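**Jatbridge, April 18, 2025.** Furniture maker Flurier will open a second workshop in Jatbridge this September, creating 28 jobs. The site, a former print works on Raju Street, will make tables and desks for schools and libraries.

Flurier has signed a supply agreement with the sawmill Catell for the first 300 tables. Delivery will take 40 days from order.

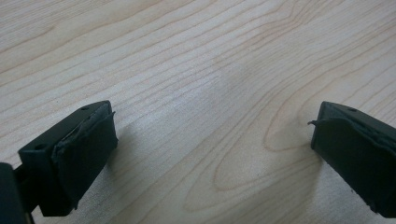
Adelino Falcão said the town had waited a long time for skilled work to come back, and that he hoped local school leavers would apply first.

Applications open in the summer.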